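Jelumico Opens Customer Service Office for Home Plumbing Products in Brultdale

Brultdale, 18/12/2020 - Jelumico, a supplier of kitchen and bathroom fittings, announced today the opening of its first customer service office in Brultdale. The office will help households and small building firms with the choice of products, with spare parts and with questions of guarantee. It is the first office of the company which is open to private customers without an appointment.

The new office has a staff of four persons and is managed by Zewditu Belay, who worked before in the spare parts department of the company. "Our customers asked us for many years for a place where they can bring the old part in the hand and ask which new part they need," said Ms. Belay. "By telephone this is very difficult. One customer says valve, another customer says tap, and both mean the cartridge." 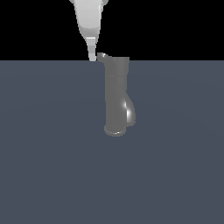 Spare parts will be the main work of the office in the first months. Jelumico keeps parts for its fittings for 30 years after the end of production, and this rule will also be valid for the products of Tondent, the smaller brand which joined the company in November. Many customers do not remember the name of their model, and the staff will therefore also accept a simple picture. A plain view of a dark gray fixture with the shape of a faucet, as the one shown here, is enough to begin the conversation, and the staff will then ask for the measurements.

Customers who live outside the town can send their request by mail or by e-mail. The answer will be given in two working days. 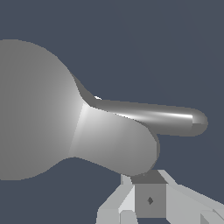 Training for Installers

Together with the office, Jelumico starts a training program with the name Yilma. It is made for installers who have finished their apprenticeship and wish to learn more about water saving and about the repair of older fittings. The first course has 40 places, and 69 persons have already sent an application. A second course is therefore in preparation.

The program is led by Dagim Lemma and Venkatesh Bangera. "We do not want to sell in the course," said Mr. Bangera. "We want that the installer repairs what is possible to repair."
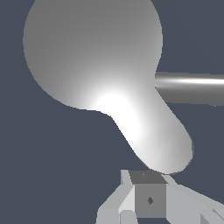

Participants receive a certificate after a practical test. The fee includes the course book and lunch, and apprentices in their last year can join for half of the price if places are still free.

Applications for the second course can be sent to the office in Brultdale from now. Fuad Teshome answers questions about dates and payment.

Press Contact

Feven Wubshet
Jelumico, Press and Information
Brultdale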